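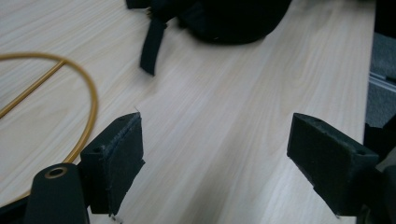
Radwa Hegazy reckons I'm dreaming, and that she'll be folding her own washing until she's 90. Fair enough! Start the talk with that and let people laugh.

Then the question for tonight: can a machine do a chore yet? My answer is nearly, for some of them, and I find that thrilling.

Soft things come first. A box keeps its shape when you push it. Cloth sags and bunches, and a strap goes wherever it likes - ask the room who has fought a doona cover this week.

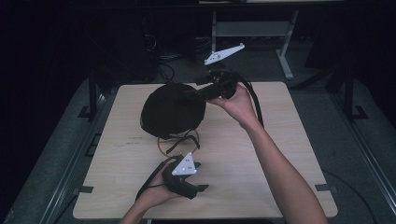
Two hands help a lot, one to hold and one to tidy. The Sirora group did 1052 tries at putting away a cord, and their best run took almost 12 minutes. My nephew does it in seven seconds, badly. (Pause here.)

Shop floor next. Pitside has a machine sorting parts into trays, same trays, same light, all shift. Lovely to watch. Move it to a kitchen and the colour of the bench can throw it off.

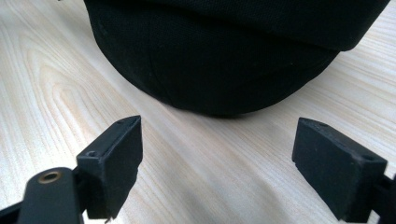
Dark fabric is my favourite hard case, as the folds are so tough to pick out. Mention Fadwa's tip about a lamp set low to one side. Then questions, and remind them the next meeting is in November at Sudlow.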